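Bresgate Robot Learning — Course Handout
Unit 3: Gathering your examples
Updated Sunday, January 26, 2025

Last unit we talked about what a policy is and how it learns to copy. This one is about the thing it copies from, and I'll say up front that this is my favorite part of the course (the grading spreadsheet knows it too, since this unit is worth the most). Please read the whole handout before your first slot, and bring a pencil for the log sheet. Pens die in that room and I have no idea why.

Your job in this unit is to produce demonstrations for the table-setting task. One demonstration, or episode, is a single go at the task from start to finish, with the joint positions, the gripper state and the camera views all saved together. Each pair owes 80 good episodes by the end of the unit. The fall class handed in 2561 in total, and after review we kept 1569 of them. That's a lot of afternoons spent on episodes we threw out! Most of what follows comes from looking at those rejects in November and asking what went wrong.

1. Know the task before you record

The Koster set has three kinds of things in it: round plates, small white cups and white plastic spoons. That's all. You'd think a set this plain would be dull to learn from, but the cups are light and the rims are thin, and a gripper that comes down a little too far to one side will teach you plenty about patience.

Read the instruction line for your episode out loud to your partner. If the two of you picture different results, stop and sort it out, because the model is going to be handed that same line.

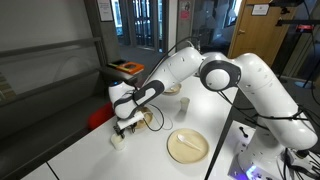 A reader of last year's handout wrote to ask whether it wouldn't be quicker to have one careful person record everything, so the motion stays consistent. Fair question, and I went back and forth on it. One person's data does train faster at first. Then you move a cup over by a hand's width and the policy has never seen anybody deal with that. I'd still rather have all of you in the data, with your different habits, as long as each episode is clean.

2. Vary the layout on purpose

People are terrible at random. Left alone, we all put the first cup in the same comfortable spot and then shuffle the rest a little. Use the layout cards from the Osatdale binder, and if a card looks awkward, good, set it up anyway. The things I want to see changing across your episodes:

Where each cup stands in relation to the plates
Which plates have a spoon and which are bare
The angle of each spoon
How far the gripper has to reach

That last one gets neglected. Reaching to a far plate uses a different arm posture from working close in, and a policy trained only on the near stuff tends to come apart on the long reach. Mix your far targets in from day one — don't save them all for the final session, when you're tired.

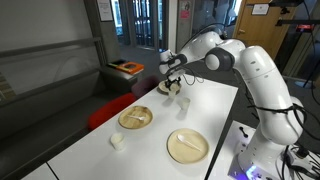

3. Approach, close, pause

Now the grasp itself. Come down over the cup with the fingers pointing at the table, slow down, line up, and then close on the rim. Once you've closed, hold still for a beat before you lift. The pause feels silly while you're doing it, but it gives the model a clear stretch of frames where the fingers are shut and nothing else is changing, and those frames are gold when we go looking for the moment of contact.

Watch your cables, too. They hang off the wrist in loops, and a loop can drag across the tabletop and nudge a spoon. If it touches anything, mark the episode "contact, cable" and do it over.

And please don't squeeze harder to feel safer. Paper cups give.

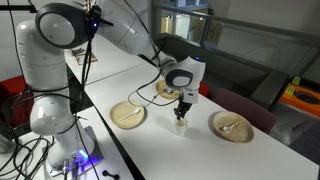 4. What to keep and what to toss

Keep an episode if you missed once, backed off and got it on the second try. I mean it! Recoveries are useful, and the fall class deleted loads of them out of embarrassment. Mark them "retry" so we can find them again.

Toss it if a hand came into view partway through, if the instruction and the layout don't match, or if you paused to chat with the gripper hanging in the air. A long idle stretch teaches the arm to idle.

When you aren't sure, upload it to the Mirnance folder under "unsure" and we'll look at it together in lab. We usually pull up a few and argue over them, with the fingers right at the cup, and the class splits more evenly than you'd expect.

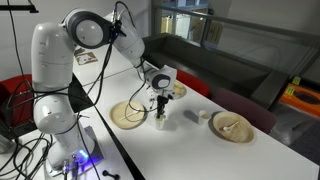
Figure 4. Gripper at a paper cup, with a second cup standing between the plates.

5. Before next week

Finish your first 20 episodes and fill in the log sheet completely, including the layout card number. Files go up the same day. Each episode should come in under 400 frames at our recording rate; if yours run longer, you're probably hovering, so practice the approach a few times with recording off.

Reading for next time is the chapter on action chunking. Skip the proofs at the end unless you like that sort of thing.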